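Does varying the backdrop during data collection improve cloth grasping?

Consuelo Tello
Our group is preparing a study on picking up crumpled garments with a two-finger gripper and a wrist camera. We have 2000 recorded attempts, all made against a plain wall. A reviewer of our plan has asked for patterned backdrops as well. Is there published practice on this, and should the total be kept the same when backdrops are added?

Chinyere Uzor
The total should be kept the same; otherwise the effect of the backdrop cannot be separated from the effect of more data. In the Semwal trials we held the set at 3680 attempts and changed only the panels behind the cloth. The policy trained on mixed panels was then tested on 252 attempts in rooms it had not seen, and it missed the cloth less often than the plain-wall policy. The gain was largest where the garment and the pattern shared a colour. We would advise recording the panel used for each attempt, as this cannot easily be recovered later.

Ondier
More data is always better. Just add the panels.

Zendano
I would support the first reply, with one reservation. Our own set was small (776 attempts) and we saw no clear difference until the colours overlapped. Yellow cloth before a yellow fruit print proved a useful hard case, and we now include such pairings on purpose.

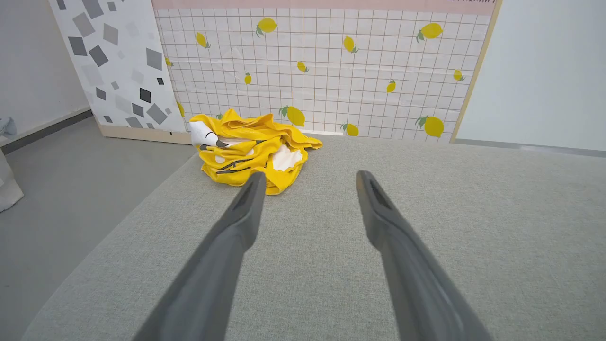 The starting heap should also be remade between attempts, so that the policy does not learn one particular set of folds.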